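Consumer Behavior, Unit 3: Reading a Sale Price
Notes by Adoración Gallardo

Start with the strike-through price. Movau lists a blender at 80 dollars with 200 crossed out beside it. Ask when anyone paid 200. If the store can't show you a stretch of ordinary sales at that price, the discount is a number someone typed in.

Countdown timers: Plasis ran one in November that reset for every new visitor. Clear your cookies and your "last 14 minutes" come back. We will try this in class on three stores of your choice.

Bundles. Robles sells closet sets as "complete" and gives one saving for the lot. Price the parts one by one before you believe it. 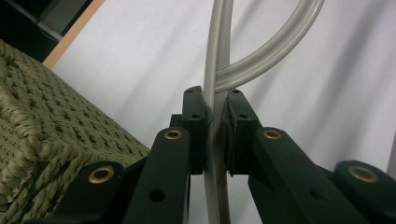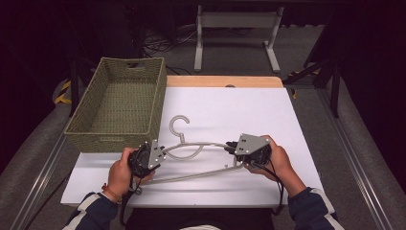
Free shipping thresholds work on the same nerve as bundles. The shopper is a few dollars short, so the site offers a cheap add-on, and the cart grows. A light gray plastic hanger or a green woven basket is typical filler – cheap enough to wave through, and hardly anyone compares prices on it. Firkus puts such items right above the checkout button. Compare the cost of the filler with the shipping fee it avoids. In last year's student carts, roughly half lost money on the trade, though that was a small sample and I wouldn't lean on it.

Reviews get their own session. For now, read the 3-star ones first and treat "verified" as a claim like any other.

Homework: follow one item's price for two weeks and write down every "was" price you see. Bring the screenshots.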